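The quiet beauty of plain white

Home / Features / Objects

When I came to live in Emthorpe, I owned 36 coloured vases and cups. Today I have only white things on my shelf, and I look at them more.

Sointu Hakala, who teaches a class on Wednesday evenings, asks her students to draw one white form for 30 minutes. At first they complain. Then they begin to see that white is full of greys and blues.

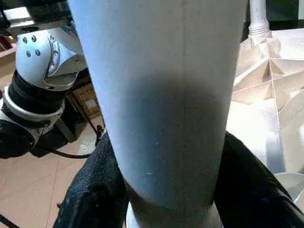

Tall, matt and white, with a faint seam and a soft band of shadow.

A form which becomes wider towards the top needs some free space near it. I would put it by a window, where the light can come from the side. Small marks on the surface do not disturb me. My friend Giang Ninh paints over hers every July, but I prefer to leave mine as they are.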